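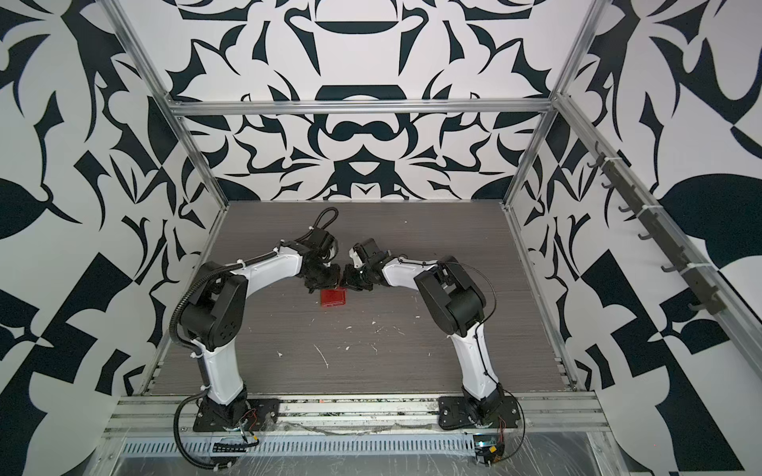 Both arms over the work surface, red object between the grippers.

DOMANO
two-arm bench cell, Hastdale shared workshop
data card + build notes, last real edit June 7, 2018

Quick readme so people stop asking me at the bench. Will clean up later. Probably.

What's in the folder

1025 episodes, 2 arms. Each episode is one try at one small job, start to finish, saved as its own folder. Streams are the fixed camera, the wrist cameras, joint positions, gripper opening. 62 episodes are flagged bad in flags.csv. Not deleted, just flagged. Filter them yourself if you want clean numbers.

Jobs are small tabletop stuff. Trays, packets, cards in a holder. Job name is in meta.txt in each folder, spelling is not consistent, lowercase everything before you match.

Build

Frame is aluminum extrusion, both arms bolted to the front rail on black base plates. Don't lean on the rail. Don't hang your jacket on the hooks on the right side either, cables only.

Floor panel is the gray wood-grain one. Walls are the black and white print on all three sides. If you swap a panel, note it in changes.txt, or the camera alignment for everyone after you is off and they won't know why.

Cable run on the left arm is the corrugated conduit. Leave slack at the wrist. I zip tied it too tight the first time and it pulled on the gripper at full reach, fixed now. Right arm has the thin cable, same rule. 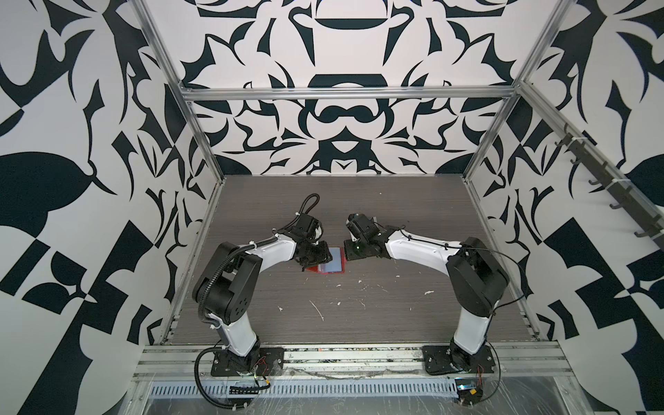 Power on order: controllers, then arms, then recorder. Recorder is called sonel and lives in /tools. It will start without the arms and happily write empty files, so check the joint numbers are moving before you hit record. Homing takes a bit. Keep hands out of the cell while it runs.

Replay tool is huaranga (same folder). Usage:

huaranga play EPISODE_FOLDER
huaranga play EPISODE_FOLDER --slow

Slow mode first on anything you didn't record yourself. There is no collision check between the two arms. Read that again. The grippers work very close together in the middle and a bad start pose will knock them into eachother.

Recording

Put the object near the middle of the panel, both arms at ready, start sonel, do the job, stop. One job per episode. If you drop something or it slides off somewhere, stop and flag it.

Clear plastic film on the front stays on for now. Yes it's ugly. 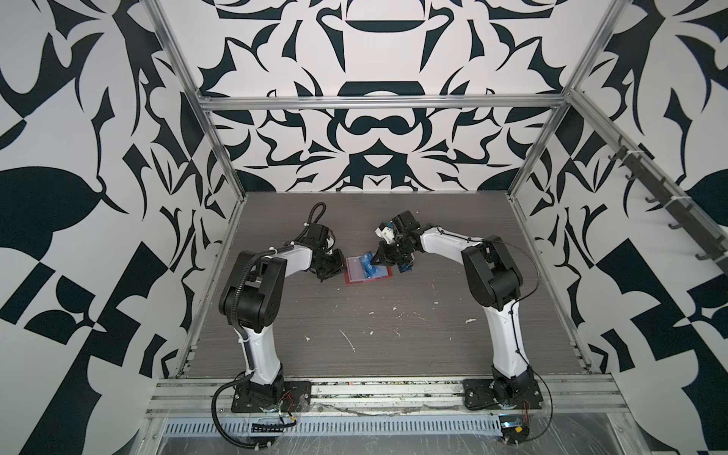 Timestamps: fixed camera and joints share a clock, wrist cameras don't. Offset is in meta.txt as cam_offset. Episodes recorded before August last year have no offset line, you have to line those up by hand off the first gripper close. Sorry.

Known problems

- left gripper opening reads a hair wide near fully closed
- wrist views get glare off the tabletop, worse with the overhead lights on
- white specks and marks on the panel show up in the footage, a simple blob finder will pick them up as objects
- huaranga crashes if the folder name has a space in it
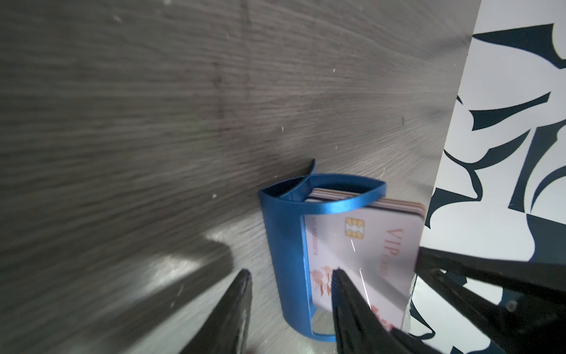 Wrist view, card holder job. Blue metal holder, stack of cards, both fingers in view.

Card episodes are the fussiest ones. Shiny holder, thin edges, and the front card moves if you so much as brush it. Start there last if your new to the rig.

Todo

- rename the job labels so they match
- write the offset into the old episodes
- second copy of the data on the 2nd workshop drive
- proper mount for the loose boards by the bases

Use the data for whatever you like inside Hastdale. Outside, ask at the desk first. Leave the cell powered down and the card holder back in its drawer.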